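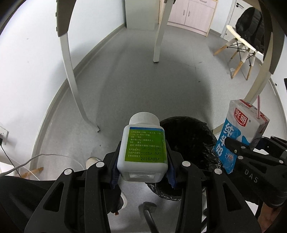

Storage temperature (pharmaceuticals)

Storage temperature is the range within which a medicine must be kept to remain within specification until its expiry date. It is set by the manufacturer from stability studies and printed on the label, usually as an upper limit in degrees Celsius.

Basis

Most solid medicines break down by hydrolysis or oxidation. The rate of both reactions rises with temperature, and the relation is commonly modeled with the Arrhenius equation. Samples are held in climate chambers at fixed temperature and humidity, then tested at intervals for active content, breakdown products, hardness and dissolution.

Labeling

Wording differs between countries. Some labels name a category such as "cool place" or "room temperature", while others give the figure alone. A Chinese tablet label may carry a storage line with 不超过20℃ (not exceeding 20 °C) together with the dosage, batch number, production date and expiry date. Limits of 25 °C and 30 °C are also common.

Excursions

A short period outside the stated range is called an excursion. Its effect is often judged by mean kinetic temperature, a single value that gives more weight to the warmer readings. Kpodo and Sukprasert logged 634 readings in the Flemwood dispensary store over 360 hours and found the highest values on the top shelves, 10 cm below the ceiling.

Containers

Plastic bottles with screw caps limit moisture uptake but give little protection from heat. Desiccants lower humidity inside the container and have no effect on the temperature limit.

See also
Shelf life
Cold chain
Accelerated aging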